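Planning and budgeting for a tabletop robot arm: common questions
Draltov equipment guidance, updated 5 November 2021
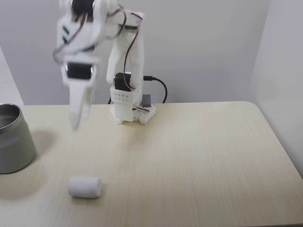
What should we budget for?
The arm is one line. Allow for spare servos, a power supply, a printed gripper and the items it will pick up. Draltov suggests setting aside 500 pounds per bench on top of the arm itself.

Can we print the parts ourselves?
Yes. The plastic links and base can be printed in house. Servos and wiring are bought in.

How many spare servos do we need?
Order four for each arm. The gripper servos tend to wear first.

How much table space does it need?
An ordinary table will do. Keep the power cable at the back and leave room in front for the objects and a container.

How long does delivery take?
Kits from Pallar take three weeks. Orders of 10 or more take longer, so place them before June.

Is the Toma kit compatible with the Warnance controller?
Yes, but the power lead is sold separately.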